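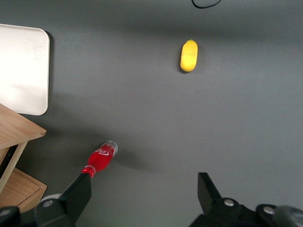 Tema 3. Ácidos y bases en la cocina (apuntes de clase, incompletos)

Repaso rápido de lo anterior: pH = menos logaritmo de la concentración de H+. Escala logarítmica, ojo. Bajar una unidad = diez veces más ácido. Bajar dos = cien veces. En el control la mitad puso "el doble", repasadlo.

3.1 Ácidos débiles y fuertes

Fuerte: se disocia entero en agua (HCl, nítrico). Débil: solo una parte, hay equilibrio. Casi todo lo que comemos es débil. Cítrico, acético, láctico, málico, tartárico.

Fuerte no es lo mismo que concentrado!! Vinagre de limpieza: ácido débil, más concentrado que el de mesa. Cae en el examen casi seguro.

Cítrico: triprótico, tres grupos carboxilo, tres pKa (3,1 / 4,8 / 6,4). Para los cálculos de este curso usamos solo el primero. El zumo de limón anda entre pH 2 y 3 según variedad y madurez.

Acético: monoprótico, pKa 4,76. Huele porque es volátil. El cítrico no huele, el olor del limón viene de los aceites de la piel (limoneno sobre todo, y citral).

3.2 Qué hace el ácido en los alimentos

- Frena el pardeamiento. La polifenoloxidasa trabaja mal a pH bajo. Manzana, aguacate, alcachofa. La vitamina C ayuda además como reductor, son dos efectos distintos, no mezclar.
- Desnaturaliza proteínas. Ceviche, leche cortada. La caseína precipita en torno a su punto isoeléctrico, pH 4,6. OJO: desnaturalizar no es esterilizar, el pescado sigue crudo a efectos de seguridad.
- Cambia pigmentos. Antocianinas (lombarda): rojo en ácido, morado en neutro, azul verdoso en básico. Clorofila: en ácido pierde el magnesio y da feofitina, verde oliva feo. Por eso el aliño va al final.
- Gelifica la pectina, si hay azúcar suficiente. Mermeladas: pH cerca de 3.
- Conserva. Límite de 4,6 por el Clostridium botulinum. Este numero hay que sabérselo.

3.3 Bicarbonato

NaHCO3 + ácido -> sal + agua + CO2. Con cítrico hacen falta 3 moles de bicarbonato por mol de ácido (triprótico, otra vez).

Levadura química = bicarbonato + ácido seco + almidón. No es levadura de verdad, no hay nada vivo.

Ejercicio para casa: masa de bizcocho con 5 g de bicarbonato. Cuánto cítrico anhidro (192 g/mol) hace falta para neutralizarlo entero? Bicarbonato 84 g/mol. Con unidades, por favor.

3.4 Práctica

Laboratorio 224. Traer bata. Indicador de lombarda: hervir, colar, dejar enfriar, repartir 120 ml por grupo. Las tiras son de Lostik, las del cajón antiguo no sirven, caducadas.

Muestras: zumo de limón, vinagre, leche, agua del grifo, bicarbonato disuelto, clara de huevo. Apuntar primero el color, luego la tira, luego comparar. Si no coinciden se anota igual, no se aregla el dato.

Entrega en septiembre con la memoria. Una por grupo, dos caras máximo.

Lectura: manual de Caldeira, capítulo 5, saltarse el apartado de tampones (lo vemos en el tema 4).

Pendiente: curva de valoración del cítrico, no dio tiempo. Se termina el próximo día.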